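Navo Nights FAQ, updated for September

**When do doors open?**
9 pm. First set at 10, Bokell closes. Set times go up on the door, not online, sorry.

**Can I still get a ticket?**
100 held back for the door. Cash or card. Once theyre gone they're gone.

**Is it the same room as last year?**
No. Moved from Himberg to the big hall at Zepeda, capacity 3,581. Bar on both levels, smoking area out back. 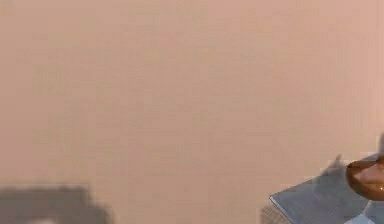
**Re-entry?**
Yes till midnight, keep your wristband on. Ripped band = new ticket.

**Earplugs?**
Free at the coat check. Coats are $5, bags same price.

**Can I send in a demo?**
Please do. Private link only, no attachments, one track. We listen to all of them but cant reply to everyone. Opening slots for the winter run are still open.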